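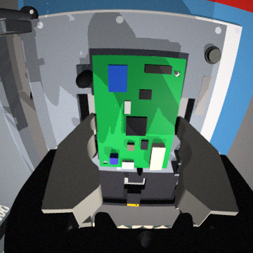 Planning the Budget for a Board-Handling Robot Cell

By Hubert Walczak, Kerndale

These are the steps we use at Kerndale when a department asks for a robot to pick up circuit boards and place them in a fixture, a tester or a housing. They cover the work between "we think we want one" and a signed purchase order. They don't cover programming or commissioning.

You will need the board drawings, a few scrap boards with all parts fitted, a spreadsheet, and access to somebody who does the job by hand today.

Step 1. Write down the task in one paragraph

Say what gets picked up, from where, where it goes, and what has to be true when it gets there. Use the real part numbers. Our last one read:

"Pick a populated board from the tray, turn it upright, place it in the slot of the test fixture, wait for the result, move it to the pass or fail rack. 570 boards per shift, one operator refilling trays."

If the paragraph keeps growing, you probably have more than one cell. Split it and budget each one separately. It is much easier to cut a cell from the plan than to work out later which part of a shared price belonged to it.

Keep the paragraph at the top of every document that goes to a supplier. Quotes written against different wording can't be compared.

Step 2. Measure the board as it will be gripped

The bare board outline tells you very little. Take a finished board and mark on the drawing:

- the tallest part on each side
- every connector that sits on or hangs past an edge
- the strips of edge that a finger can touch without touching a component
- any place where the board narrows
- the weight with everything fitted

A board with tapered sides needs more thought than a rectangle. Flat fingers closing on a taper can push the board up or down as they squeeze, so you'll want shaped fingers or a ledge. Ask for this in the quote. If you leave it out, it comes back as a change order.

Check the clear edge again at the end where the fingers will be. Boards tend to be crowded near the connectors, and that is often the same end you want to hold.

If you have several board types, do this for each one and put the results side by side. Look for a single pair of edges that works for all of them. When there isn't one, you need either a tool changer or a second set of fingers with a manual swap. Price both. For a product that changes once a month, the manual swap usually wins.

Step 3. Choose the gripper before the arm

People like to pick the arm first. We did it that way on the first cell and ended up with a gripper that used most of the arm's rated payload.

Start with the opening you need: the widest part of the board where the fingers close, plus clearance on both sides for approach. For our boards a parallel gripper with a stroke of up to 100 mm covers the whole range. Then look at finger length, grip force at the low end, and how the gripper reports that it is holding something.

The low end of the force range matters most. Catalogs put the maximum in large type, and a board doesn't need it. Ask what the smallest repeatable force is and get the answer in writing.

We use Valik grippers on two cells and are satisfied with them. The fingers are extra, and custom fingers are quoted by the pair. Buy at least one spare pair with the first order. A reorder goes through the whole drawing approval again.

Write these down as separate lines in the spreadsheet:

Gripper body
Adapter plate to the wrist
Fingers, first set
Fingers, spare set
Cables and connectors
Fasteners and finger pads

The adapter plate is the one that gets forgotten.

Step 4. Decide how much to test in simulation

A simulation is cheap compared with metal. It is also a budget line of its own, with hours behind it, so decide up front which questions it has to answer. We limit ours to these:

Can the arm reach every position with the gripper on, and with the board turned the way the fixture wants it?
Does anything on the gripper hit the fixture, the panel behind it, or the rack?
Does the cycle fit the required rate with a reasonable margin?
Can a camera see the parts of the board it needs to see while the fingers are in the way?

The last question gets skipped, and it is the one that has cost us money. Fingers on both sides of a board hide the edges and throw shadows across the components. If you plan to check for parts or read a label during the move, set up the lights in the model too and look at the board from where the camera will be mounted.

What simulation will not tell you: how a worn tray behaves, how stiff a cable bundle is, whether a connector goes home with the force you planned. Keep hours in the budget for those on the real cell.

For models, send the integrator the full assembly with components. A bare green rectangle with no parts on it will pass every collision check. If your design group can only export the outline, have someone block in the tall parts as simple boxes. That is good enough for clearance work and takes an afternoon.

Kaczorowski did the simulation for our last two cells and charged it as a fixed block. We prefer that to an hourly rate at this stage. Ask to receive the working model files along with the report, and put it in the order text.

Step 5. Price the fixture and everything around it

The robot is the easy price to get. The rest of the cell is where the plan goes wrong. Go through this list with the person who does the job now:

Fixture or nest, including lead-in so that a slightly crooked board still enters
Trays – new ones, if the present trays don't hold boards in a repeatable position
Pass and fail racks
Base or table, with leveling
Guarding or scanner, and the risk assessment that goes with it
Power and, if the gripper or fixture needs it, air
Static protection for anything that touches a board
Network drop and a place for the controller
Lighting
Floor space you have to clear, and where the things on it will go

We budget for 2 fixtures per cell. One runs and one is out for cleaning or repair. A cell with a single fixture stops completely when a contact pin bends.

Tray cost surprised us. The old trays were fine for hands. For the robot they had to be replaced across the whole line, including the ones in storage.

Step 6. Ask for quotes in the same format

Send every supplier the same package: the paragraph from Step 1, the marked drawings, the model files, the required rate, and a blank price table with your own line names. Ask them to fill in your table. Most will do it if you ask at the start.

Ask each of them:

What is the delivery time from order, and which single item sets it?
What is excluded?
What do you need from us, and by when?
How many days on site are included, and what does an extra day cost?
What acceptance test do you propose?
Who owns the program and the finger drawings?

In our last round the quoted delivery was 12 weeks and the gripper fingers set it. Knowing that, we released the finger drawings early and left the rest of the order to follow its normal path.

Software licenses need their own question. The Gilach cell controller we use has a yearly fee for the vision module, and it wasn't in the first quote. Ask for all recurring charges on a separate page.

Step 7. Build the budget sheet

Use four columns: item, one-time cost, yearly cost, source. The source column says where the number came from – a quote, a past order, or a guess. Color the guesses. If most of the total is colored, you aren't ready to ask for approval.

Group the lines like this:

Robot and controller
Gripper and fingers
Fixture, trays, racks
Safety
Vision and lighting
Simulation and engineering
Installation
Training
Spares
Contingency

Set the contingency after you have counted the guesses. A first cell needs more than a copy of an existing one. Keep it as a visible line. When it is spread through the other items, somebody will trim them and you won't have it when the fixture has to be reworked.

Include your own people's time. At our place this is the largest number that doesn't appear on any quote: a technician at the supplier's shop for the test run, an engineer during installation, the operator's training, and lower output on the line while both methods run side by side.

Step 8. Agree on acceptance before you order

Write the test into the purchase order. Ours asks for a full shift at the required rate with production boards, a limit on stops that need a person, and no marks on the boards outside the agreed grip areas. Inspect the boards under magnification afterward, with attention to the parts closest to the fingers.

Tie the last payment to this test. Hold the first run at the supplier's shop using your boards and your trays, and send enough scrap boards that they can practice without asking for more.

Step 9. Order in the right sequence

Long-lead items go first. For us that means fingers, then fixture, then arm. Guarding and tables can wait until the layout is frozen. Don't order racks until the reach study is finished, as their position nearly always moves.

If your budget year closes before delivery, talk to accounting in February or whenever your planning round opens. Part payments that land in two budget years need to be set up that way from the start.

Contact: Kerndale Equipment Planning | © Kerndale. All rights reserved. | Back to top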